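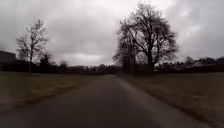

The Bornine Road in Winter

I drive the Bornine road most Saturdays from October through to spring. It is narrow and has no painted lines, and it runs straight between the two big fields before you get to Flindov. Coming the other way you may have to slow down to pass.

Grey sky, bare trees and short winter grass on both sides. The broad tree to the right of centre is the one Reginald Benavides uses as his marker for the farm turning.

Prints of this one are available up to A2. Ask Analyn Navarro at the Flindov library desk, quoting number 701.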